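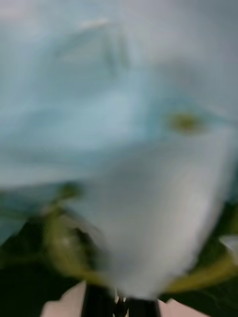
Creasing in pale blue cloths and covers between laundering and use

Flolthorpe Household Help – Laundry and Linen Care

Posted by Flolthorpe Residents' Laundry Desk

The laundry room at our supported housing scheme processes bedding, table linen and loose covers for 34 flats. Most of the stock is pale blue. Items are washed at 40 degrees, dried in a tumble dryer and taken to a sorting table, where they are folded before being returned to the residents.

During busy periods, cloths are left bunched on the sorting table until a member of staff is available to fold them. By that time the creases have become fixed and are difficult to remove without pressing. The larger pieces are the worst affected, particularly along the diagonal, and on a light colour every crease is noticeable.

Advice is requested on the following matters:

Whether there is an acceptable length of time for which a cloth may be left unfolded after drying.

Whether one person working alone can fold a large cloth to a reasonable standard. Two members of staff are seldom on duty together after 2 p.m.

How small marks should be dealt with when they are noticed only at the folding stage. On pale blue it is often hard to tell whether a small spot is a stain or merely a piece of fluff resting on the surface.

We do not own a rotary iron and there is no budget for one this year.

3 replies

Kuster Linen Services

We would recommend that large cloths be removed from the dryer as soon as the drum stops. Creases set while the fabric cools under its own weight, and a bunched cloth on a table will begin to hold its folds within minutes. Where immediate folding is not possible, the cloth should be shaken out once and laid over a rail or the back of a clean chair. It need not be neat at this point. A cloth hung loosely in this manner for an hour will usually fold flat by hand, whereas the same cloth left in a heap will not.

The load should also be reviewed. A dryer filled to capacity does not allow large pieces to open, and they will come out already creased however promptly they are collected. Two large cloths in a drum is sufficient for most machines of domestic size.

One person can fold a large cloth satisfactorily, provided that the table is clear. The procedure we follow is set out below.

Find two neighbouring corners and hold one in each hand.

Shake the cloth away from the body, once or twice, so that it falls open.

Lay the held edge along the far side of the table and allow the remainder to hang over the near side.

Smooth from the centre towards the edges with the flat of the hand. Diagonal folds should be drawn out towards the nearest corner.

Bring the hanging edge up to meet the far edge, align the corners and smooth again.

Fold in half across the width, and repeat until the cloth fits the shelf.

Staff who are new to the work tend to begin folding before they have located the corners. This costs more time than it saves, and the result generally has to be undone.

On the matter of marks, the cloth should be spread flat under good light before any decision is taken. Draw a dry finger or a soft brush across the spot. Fluff and loose threads will move. If the spot remains, put the cloth to one side for treatment and do not return it to the dryer, as further heat may fix the stain. Please note that some covers carry a small button or printed detail, and we have known these to be scrubbed in error.

Mosport Community Laundry

Ours just get folded while warm. We do not have problems with creasing. A cooler drying setting may assist.

Duvasico Housing Support

The guidance given in the first reply corresponds closely with our own practice. We wish to add one point concerning storage, as it has not been mentioned.

A cloth that has been folded correctly will crease again if it is placed at the bottom of a tall pile. We limit each pile to six pieces and put freshly laundered items underneath, so that the older stock is used first. The shelf should be deep enough for the folded cloth to lie without overhanging the front.

For creases that have already set, a fine mist of water from a spray bottle, followed by firm smoothing by hand and a short period on a rail, is adequate for everyday table linen. It will not produce a pressed finish. Loose covers may be fitted to the furniture while very slightly damp, if the maker's label permits, and will then lose most of their creases as they dry in place – the upholstery beneath must be colourfast, and this should be tested first on a part that is out of sight.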